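# 7. Setting Up the Cue Desk for a Live Show

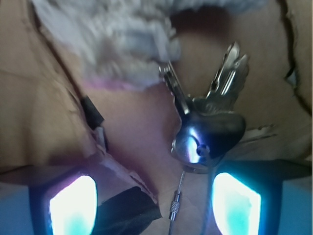
*Figure 7-1. Keys.*

This section covers the setup of a Flilum cue desk for improvised theater, comedy nights, and other shows that run without a fixed script. For scripted productions with a stored cue list, use Section 6.

Allow one hour before the doors open. The desk must be on the same network as the dimmer rack and the audio player. Wireless connections are supported for the tablet remote only.

## 7.1 Before you start

You need:

- The Flilum desk and its power supply
- One network cable for each connected rack or player
- A Vallik audio player, or any player with a contact closure input
- The show file, if one exists, on a USB drive
- The key for the desk lock switch

**CAUTION:** Turn off the power amplifiers before you connect or disconnect audio lines. A loud pop can damage the speakers and the hearing of anyone near the stage.

## 7.2 Connecting the desk

1. Set the lock switch to OPEN.
2. Connect the dimmer rack to port A.
3. Connect the audio player to port B.
4. Connect the power supply and press POWER. Startup is complete when the main screen shows READY.
5. Open **Setup > Network** and check that both devices are listed. If a device is missing, press RESCAN once and wait for the list to refresh.
6. Turn on the dimmer rack, then the amplifiers.

**Note:** Do not use port C for the dimmer rack. Port C carries intercom signals and does not send lighting levels.

## 7.3 Creating an open show file

An open show file has no running order. Every look and sound is placed on a button and can be fired at any time.

1. Select **File > New > Open Show**.
2. Enter a name. Names can contain letters, numbers, and hyphens.
3. Choose a page layout. The standard layout has 56 buttons per page, shared between lights and sound.
4. Select **Import Starter Set** to load the basic looks (full stage, center spot, blue wash, blackout).
5. Press SAVE.

The desk can hold up to 295 sounds in one file. If you import more, the extra sounds are skipped and listed in the import report.

**Note:** Files made on an Idham desk can be imported, but fade times are reset to zero. Enter them again before the show.

## 7.4 Assigning buttons

1. Press and hold the button you want to assign until it flashes.
2. Select a look or a sound from the list.
3. Set the fade time. For scene endings, use zero for a snap blackout or two seconds for a soft one.
4. Set the button mode:
 - **Latch:** stays on until pressed again
 - **Flash:** on only while held
 - **Solo:** turns off every other button in its group
5. Press SAVE.

Place BLACKOUT in the lower right corner of every page. It can then be found without looking down. Scene buzzers and bells should be set to Flash. Music beds should be set to Solo so that two tracks cannot play together.

**CAUTION:** Do not assign strobe effects to a Latch button. Post a warning in the lobby if strobe effects will be used.

## 7.5 Pairing the Du remote

The Du tablet remote lets a host or judge trigger a limited set of buttons from the stage.

1. On the desk, open **Setup > Remotes** and press ADD.
2. On the tablet, open Du and enter the pairing code shown on the desk.
3. Select the buttons the remote may use. Leave BLACKOUT off this list.
4. Walk to the far side of the stage and press each button once.

If the remote responds slowly, move the access point away from the dimmer rack and repeat step 4.

## 7.6 Checking and locking

1. Fire each button on every page in use.
2. Check that house lights are on their own fader and not in a Solo group.
3. Save the file to the desk and to the USB drive.
4. Set the lock switch to SHOW and remove the key. Buttons and faders still work, but assignments cannot be changed.

To make a change during intermission, return the switch to OPEN. Levels on stage are held.

## 7.7 Error codes

| Code | Meaning | Action |
|---|---|---|
| 847 | Audio player not found | Check the cable at port B, then press RESCAN |
| 1603 | Show file could not be saved | Free space on the desk or use another USB drive |

If a code remains after the action is taken, restart the desk. Stage levels drop to zero during a restart, so bring up the house lights from the wall panel first.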